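Home | Questions | Tags | Unanswered | Log in

Teleop demos: fingers close later than the arm arrives. Fix in recording or in training?

We record demonstrations on a humanoid by remote control - operator in gloves and headset, robot follows. Task is taking clothes out of a basket on the floor. 951 episodes so far. The hand stream trails the arm stream by 121 ms, so the policy lifts before it grips. Head view at the basket:
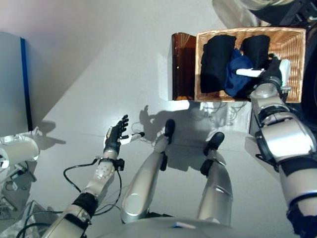

Yuzhen Xie: Do you stamp the commands when they are sent or when the hand driver reports back? If it's the second, the lag is mostly in your log.

Second, then. I'll check on Thursday.

2 answers

Log both the commanded and the measured finger positions, each with its own clock time, and train on the commanded ones. Shifting a whole stream by a fixed offset works until the bus load changes. At Kadovham we re-recorded 18 episodes before trusting any correction. Check the idle hand as well: in your head view the left one is held open, fingers spread, while the right is in the basket, and if that pose is logged as an action the policy will learn to hold it. Mask it if the task is one-handed.
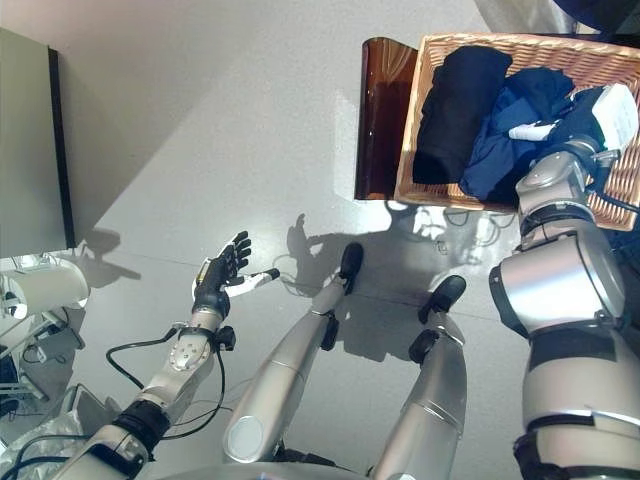
Wrist cameras help with contact timing, as the head view loses the fingertips in the cloth.
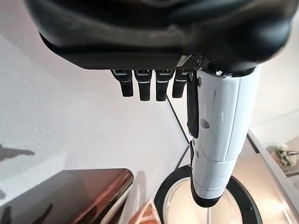
Wrist view: four fingers and the white thumb.

Just tell the operator to go slower. Worked for us with the Hurnell gloves.

Comments (2) | Shares (18)

Related questions
Kang glove calibration drifts after an hour
Resampling hand and arm streams to one rate
Cadatthorpe meet-up notes, December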